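Onik hand-held gripper pair: frequently asked questions
Setup, care and repair
Last revised 27 August 2023

These answers are kept by the people at Grosora who set the grippers up and put them right when they go wrong. We have tried to say what we know and to admit what we only suspect. If you came for the claims about self-correcting grip, they are in the sales leaflet, and we have not been able to reproduce them.

What is the Onik pair?

Onik is our name for the station: two hand-held grippers, the camera on each, the recorder and the table. A person holds the grippers and does ordinary jobs with them, and the recordings go off to train a robot arm. There is no motor in our jaws. If a jaw moves oddly, look at the linkage, the pads or the person holding it, in that order.

Does it need calibrating before every session?

We were told no. We do it anyway. Squeeze the trigger fully shut, let it open fully, and do that 4 times with the recorder on. Then look at the width trace. The closed readings should agree with one another and so should the open ones. If they don't, stop there. We once carried on with a drifting trace on the theory that software would sort it out later, and 249 recordings went in the bin.

How should the jaws look when they are fully open?

Even. The two arms should mirror each other, and the pads should lean in towards each other at matching angles. Check this from the gripper's own camera, with the jaws over something plain. A pale tabletop is good enough. We were quoted a price for an alignment board by Zastomach and are still waiting to hear what it does that a table doesn't.
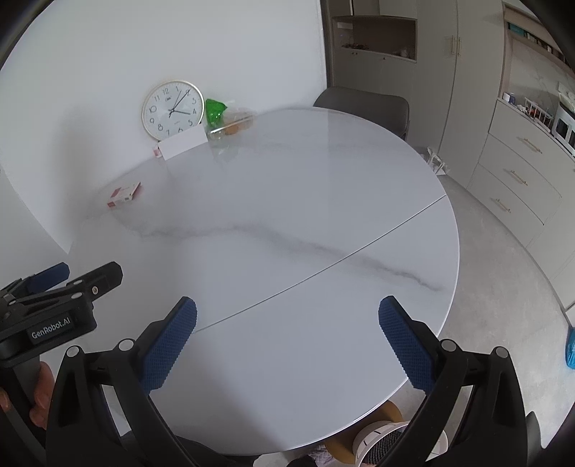

One gripper wide open above the table, with the second held in from the left.

Do I have to clear the table first?

For the alignment check, clear the part the jaws are over and leave the rest. For recording, no. A bare table makes for tidy footage and, in our opinion, poor training. Homes and kitchens have things lying about in them. We don't accept the argument that clutter "confuses the tracking" unless somebody shows us the trace.

Is a shiny surface a problem?

It can be. A glossy top throws back soft reflections of whatever stands on it, and these shift as the camera moves. The position tracking may or may not mind. We have seen bad tracks over gloss and bad tracks over matt cloth, so we would not spend money on a new table until you have ruled out the lens. Wipe the lens. Try again. Then try with the lamp moved.

Why is there a clock?

To compare with the recorder's time. The two cameras are supposed to share a timebase, and mostly they do. If the clock shows up in both recordings you have a crude check that costs very little. It won't catch a slip of a few frames, so don't let anybody tell you that the sync has been "verified by clock". For small slips, tap the two grippers together once at the start and line up the tap.

How do I clean the finger pads?

Use a dry soft brush first, working along the ribs. If that doesn't shift the dirt, use a cloth damped with plain water, and let the pad dry before use. Reinholz sell a pad cleaner, which we tried on one pair for a month. It smelled of oranges and the pads came up no better than with water. It may do something over a longer spell. We have stopped buying it.

Keep your fingers off the gripping face when you are done. Skin grease on the ribs is enough to make film packets slide.

How do I know when the pads need changing?

The makers of spare pads would like you to change them every 1000 grips. We can find no reason for the number beyond its roundness. Our longest-serving pads had 3919 logged grips on them when we took them off, and one had worn smooth near the tip while its partner was still fine. Counting grips tells you when to have a look. It doesn't tell you what you will see.

Change a pad if the ribs have gone flat anywhere, if the serrated edge has started to lift from its backing, or if it fails the fabric test in the next answer. Change them in pairs. We resisted this for a while as an obvious way to sell more pads, but a new pad against an old one does pull thin items to one side.

What is the fabric test?

A rigid block is no test at all, as worn pads will hold a block quite happily. Use something thin and soft. A disposable face mask laid flat is ideal.

1. Bring the open jaws down over the middle of the mask, tips just touching the table.
2. Close slowly. A fold of fabric should rise between the two ribbed pads, with creases running up from it.
3. Lift a hand's width and hold.
4. Turn the gripper on its side and hold again.
5. Lower, open, and look at whether the fabric falls away from both pads together.

If the tips skate over the fabric without gathering it, clean the pads and repeat. If they skate again, change them. Don't squeeze harder to get a pass. Everybody does this, and it hides precisely the fault you are looking for.

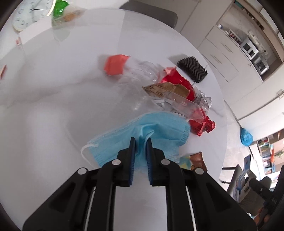

Should I oil the pivots?

No, or at least not with whatever is in the cupboard. We stripped a stiff gripper in which the pivots had been oiled more than once, and found grey paste in them. A dry linkage that has been brushed out runs freely enough. If a pivot still binds, back the screw off a quarter turn and work the jaw by hand. If that makes it wobble, the pin is worn and no amount of adjusting will help.

One jaw closes further than the other. Is it bent?

Probably not. Look for rubbish first. Crisp plastic film gets into the gaps in the linkage, and a scrap of it is very hard to see against a white table. Shine a torch through the openings in both arms while you work the trigger. After that, check that both pads are seated properly. Only then suspect the arms. Of the grippers sent to us as bent, we have yet to find a bent one.

Can I fit third-party pads?

You can. Ours are mixed. The things to look at are thickness and how the backing sits, since a thicker pad changes your closed reading and you will have to recalibrate. Colour matters more than you might think if your tracking uses it. Packets marked "universal" have fitted one gripper out of our pair and needed trimming for the other.

Does the new firmware cure the width drift?

The release notes say so. We have installed it on one gripper and left the other alone, and will put the traces up in September. Until then our advice is to go on doing the open-and-shut check, new firmware or old.

Where do I send a broken one?

To the Grosora bench, with the pads still on, and please don't clean it first. Put in a note saying what it was last used to pick up. "Stopped working" gives us very little to go on.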